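Trotorico Polsterbürste mit Absaugaufsatz – nach 2 Monaten Katzenhaare

Kurz vorweg: gekauft, selbst bezahlt, 73 Euro, Ollton hatte sie im Angebot. Vorher 78. Also naja, Angebot.

Geliefert im April, Karton etwas eingedrückt, Inhalt ok. Drin waren Griffteil, zwei Bürstenköpfe (Gummi und Borste), Adapter für den Staubsauger, Ladekabel. Kein Netzteil. Anleitung auf Deutsch, aber sehr klein gedruckt und Seite 4 doppelt.

Warum überhaupt: Kater, Langhaar, grau. Fusselrolle war ein Fass ohne Boden, die normale Polsterdüse vom Sauger schiebt die Haare nur von links nach rechts. Baltasar aus der Arbeit hat dieselbe und schwört drauf, der hat aber einen Dackel. Kurzes Haar, andere Baustelle.

Einrichten: Adapter auf den Schlauch, einrasten, fertig. Bei mir ging es erst beim dritten Versuch, der Ring muss ganz nach links gedreht sein. Steht nirgends. Wer einen älteren Sauger mit ovalem Rohr hat, kann es gleich lassen, passt nicht.

Gummikopf: der gute. Rollt die Haare zu Würsten zusammen, die saugt er dann ein. Meistens. Auf glattem Webstoff super, auf Cord mittel, auf dem Wollplaid Katastrophe (zieht Fäden!!). Also vorher an einer Ecke probieren, hab ich natürlich nicht gemacht.

Borstenkopf: für Krümel und Staub. Haare bleiben drin hängen und man pult sie mit den Fingern raus. Einmal benutzt, liegt jetzt in der Schublade.

Sofa ist bei uns dunkelblau, das undankbarste was man mit einem hellgrauen Kater kaufen kann. Man sieht alles. Pro Durchgang brauche ich 15 Minuten, mit Ritzen und Armlehnen, dazu kommen die Kissen. Die mache ich einzeln und in der Hand, weil sie sonst beim Saugen wegrutschen.

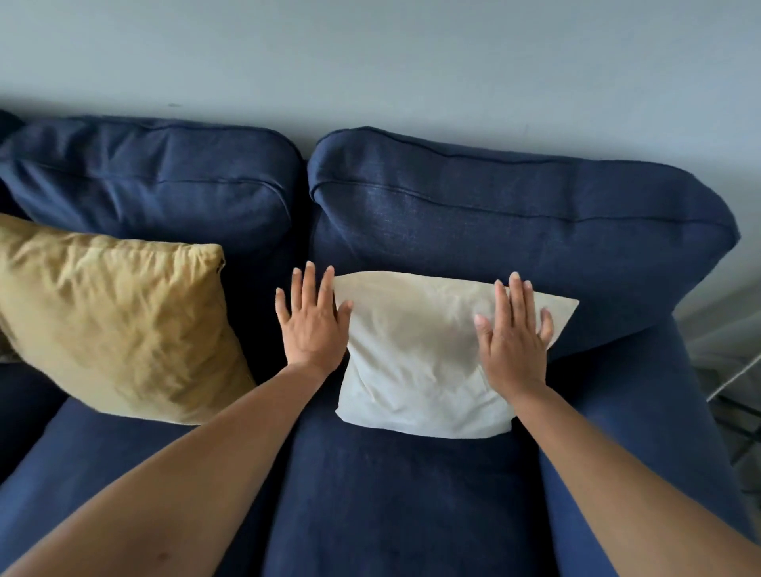
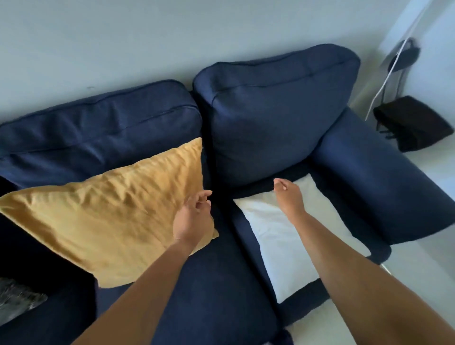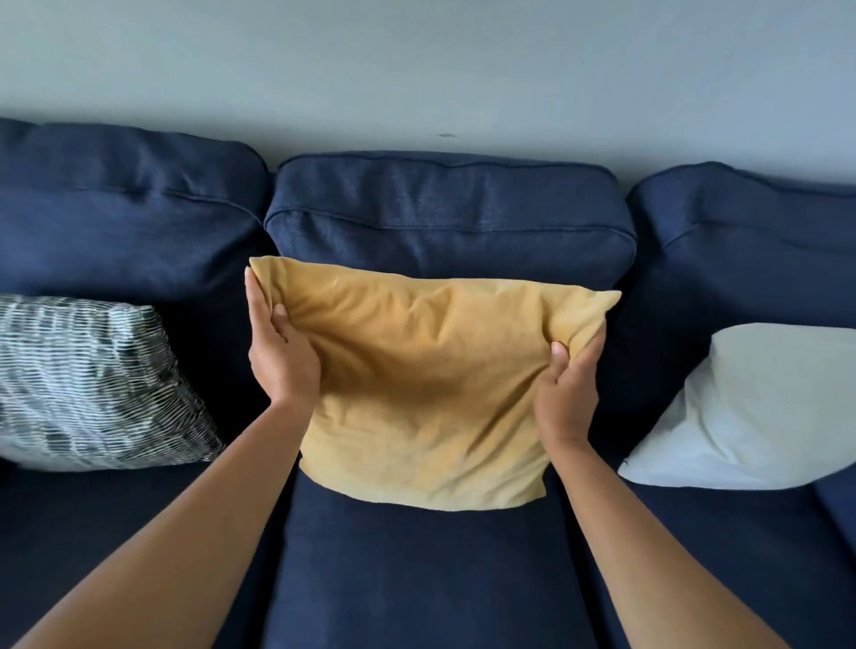
Dunkelblauer Stoffbezug, auf dem letzten Bild mit dem gelben Kissen davor.

Samtige Stoffe sind so ein Thema. Gummi nur mit dem Strich und ohne viel Druck, sonst hat man Streifen die erst nach Tagen weggehen. Bei Kissen mit Reißverschluss aufpassen, der Kopf bleibt am Schieber hängen. Kederkanten gehen erstaunlich gut, da sammelt sich bei uns am meisten.

Akku: hält locker einen Durchgang, zwei nicht. Danach blinkt es rot und die Walze wird langsam. Laden dauert ewig, ich stecke sie abends an und gucke morgens wieder. Die LED ist ziemlich hell, nichts fürs Schlafzimmer.

Lautstärke: geht. Der Kater verlässt trotzdem das Zimmer. Walze pfeift ein bisschen wenn sich Haare um die Achse wickeln, dann mit der Nagelschere aufschneiden. Klappe auf, Walze raus, das ist gut gelöst, ohne Werkzeug.

Was nervt: der Auslöser. Muss man die ganze Zeit gedrückt halten, kein Dauerbetrieb. Nach zehn Minuten tut der Daumen weh. Hab dem Kundendienst geschrieben, Antwort von einem Herrn Navarrete nach vier Tagen, nett, aber: ist so gewollt, Sicherheit. Aha.

Und Ersatzwalzen gibts nur im Doppelpack, momentan garnicht lieferbar.

Vergleich: hatte vorher die von Echeverría, ohne Motor, reine Handbürste. Kostet einen Bruchteil und auf Teppich war die sogar besser. Auf dem Sofa kein Vergleich, da gewinnt die Trotorico klar. Fürs Auto nehm ich weiter die alte.

Plus: Gummikopf, leicht zu reinigen, kommt gut in Ritzen
Minus: Auslöser, Akku, Borstenkopf überflüssig, Preis

Vier von fünf Sternen, für 50 Euro wären es fünf. Falls die Walze den Winter nicht übersteht, ergänze ich das heir noch.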